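Robótica de tareas domésticas

De Ikport, la enciclopedia abierta

La robótica de tareas domésticas es la rama de la robótica de servicio que se ocupa de máquinas capaces de hacer labores corrientes en una vivienda: recoger, limpiar superficies, doblar ropa, cargar el lavavajillas, ordenar. Por extensión se incluyen a menudo trabajos de taller pequeño y trastienda (clasificar piezas, reponer estantes, embolsar), porque usan brazos y pinzas parecidos y fallan en las mismas cosas. No entran aquí los aspiradores autónomos ni los cortacéspedes, tratados en artículo propio.

Estado a 15 de junio de 2024: parcial. Hay tareas sueltas resueltas en condiciones favorables. Ninguna casa completa.

Índice
1 Terminología
2 Antecedentes
3 Clasificación de tareas
4 Ensayos de Brundmont
5 Dificultades
6 Objetos pequeños y blandos
7 Talleres y trastiendas
8 Críticas
9 Véase también

Terminología

En español conviven "robot doméstico", "robot asistente" y "manipulador móvil". El último es el más preciso: base con ruedas (o patas, menos frecuente), uno o dos brazos, pinza al extremo. "Humanoide" se usa mal con frecuencia, muchos de los equipos así llamados tienen torso y brazos sobre una base rodante y nada más.

"Teleoperado" quiere decir que una persona mueve el brazo a distancia. "Autónomo", que no. Entre ambos hay grados, y los vídeos promocionales no siempre dicen en cuál se está. Conviene mirar si se indica la velocidad de reproducción.

Antecedentes

La idea es antigua, las máquinas no tanto. Durante décadas los brazos industriales trabajaron dentro de vallas, con piezas siempre en el mismo sitio. Una cocina es lo contrario. Los primeros prototipos con brazo para casa abrían puertas y traían botellas, despacio, en pisos de prueba con los muebles marcados.

El cambio vino con el aprendizaje por demostración: una persona guía el brazo muchas veces, el sistema ajusta un modelo, el modelo repite y generaliza algo. Cuánto generaliza es la discusion actual. También bajó el precio de las cámaras de muñeca, hoy casi obligadas: ven lo que la pinza tiene delante cuando el propio brazo tapa la cámara de la cabeza.

Clasificación de tareas

La tabla más citada en castellano es la de la ingeniera Danica Shehu, que ordena las tareas por lo que cuesta equivocarse y no por lo que cuesta hacerlas. Cuatro grupos.

Grupo A. Error barato, objeto rígido. Juguetes a una caja, latas a un estante, cubiertos al cajón. Hoy funciona bastante bien si hay luz.

Grupo B. Error barato, objeto blando. Toallas, calcetines, trapos, algodón. Funciona a ratos. Doblar una toalla cuadrada sí; una sábana bajera, no.

Grupo C. Error caro, objeto rígido. Copas, platos, marcos con cristal. Se puede hacer, pero tan lento que casi nadie lo deja solo.

Grupo D. Error caro, objeto blando o mezcla. Cocinar con fuego, planchar, limpiar sobre madera barnizada. Sin resolver fuera de demostraciones.

La clasificación ha recibido objeciones (ver Críticas), sobre todo porque una misma tarea salta de grupo según la mesa donde se haga.

Ensayos de Brundmont

Serie de pruebas hechas en Brundmont a lo largo de mayo, en viviendas amuebladas, con un protocolo llamado Phelan. Se registraron 2584 intentos de agarre. De ellos 2117 terminaron con el objeto en la mano de la máquina, y en 1035 además el objeto acabó donde tocaba sin ayuda de nadie. La segunda cifra es la que importa y es la que menos se cita.

El protocolo Phelan fija un límite de 90 segundos por objeto. Pasado el límite cuenta como fallo aunque la pinza ya lo tenga cogido. Una persona hace lo mismo en muy poco tiempo y hablando por teléfono -- comparación que los autores evitan, con razón seguramente.

No se publicó desglose por habitación. El informe menciona que los salones dieron peores resultados que las cocinas, sin entrar en porqué.

Dificultades

Superficies brillantes. Los sensores de profundidad por luz infrarroja leen mal el vidrio, el barniz y el metal pulido. Una mesa lacada refleja la habitación y el sistema puede tomar el reflejo por relieve, o ver un hueco donde hay tablero. Soluciones: varias vistas, luz polarizada, o aprender con muchos ejemplos de superficies así. Ninguna completa.

Contacto. Bajar la pinza hasta rozar la mesa sin rayarla exige medir fuerza. Pinzas baratas no la miden, la estiman por la corriente del motor.

Desorden. Objetos unos encima de otros, medio tapados. Un cajón de cocina real sigue siendo de lo más difícil que hay.

Muebles con relieve. Tallas, flecos, capitoné. Para quitar el polvo hay que seguir la forma; la mayoría de equipos solo barre planos.

Personas y animales. Se mueven. El equipo se para, y luego hay que saber seguir.

Tiempo total. Se suele contar el de la tarea y no el de preparación: cargar, calibrar, despejar el suelo. En un piso pequeño lo segundo puede ser mayor.

Objetos pequeños y blandos

Caso aparte dentro del grupo B. Una pelusa, un algodón, un hilo: casi no pesan, se aplastan, y la pinza apenas nota que los tiene. Con dedos paralelos hay que cerrar mucho y a la altura justa. Si se baja de menos se cierra en el aire, si se baja de más se apoya en el tablero. La señal de fuerza no ayuda gran cosa y casi todo queda en manos de la cámara. 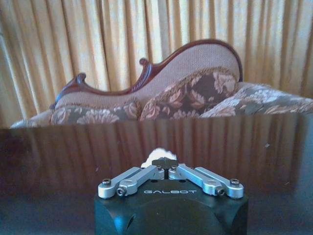 Pinza Galbot sobre una mesa de madera muy pulida, con un objeto blanco y mullido junto a las puntas de los dedos.

Los dedos estrechos van mejor para esto y peor para una taza. Se han propuesto dedos intercambiables, puntas de silicona, ventosas pequeñas (inútiles con algodón, el aire pasa). En la práctica se elige un dedo intermedio y se acepta el fallo.

El otro problema es soltar. Los materiales ligeros se quedan pegados por electricidad estática y la máquina da la tarea por terminada con la pelusa aún en la punta. Comprobar la pinza con la cámara después de abrir es sencillo y muchos sistemas no lo hacen.

Talleres y trastiendas

Mejor panorama que en casa. Objetos repetidos, luz fija, suelo despejado, alguien cerca que puede intervenir. La empresa de embalaje Stesow tiene brazos en dos turnos para separar bolsas y tornillería en bandejas; las bandejas mezcladas vuelven a mano. En confección se avanza menos de lo esperado -- la tela otra vez.

El cálculo económico tambien es distinto. En un taller una tarea se repite todo el día. En una vivienda, vaciar el lavavajillas es una vez al día y cada día los platos están de otra forma.

Críticas

La historiadora de la técnica Maeve Moriarty sostiene que la pregunta habitual ("¿pueden ya?") está mal planteada, porque mete en el mismo saco coger un vaso y llevar una casa. Según ella gran parte del trabajo doméstico es decidir: qué se tira, qué se guarda, qué puede esperar. Eso no sale en ningún recuento de agarres.

Shehu contestó que sin agarrar el vaso no hay casa que llevar y que se empieza por algún lado. También admitió que su grupo B es demasiado ancho y que toalla y algodón deberían ir separados. La revisión de la tabla está pendiente.

Otras objeciones: privacidad (cámaras dentro de casa, imágenes guardadas para entrenar), ruido, qué pasa con el aparato cuando el fabricante cierra el servicio. Y la limpieza del propio robot, que de momento corre a cargo del dueño.

Véase también

Aprendizaje por demostración
Cámara de muñeca
Manipulador móvil
Pinza de dedos paralelos
Protocolo Phelan
Sensor de profundidad

Este artículo necesita referencias adicionales en la sección Antecedentes.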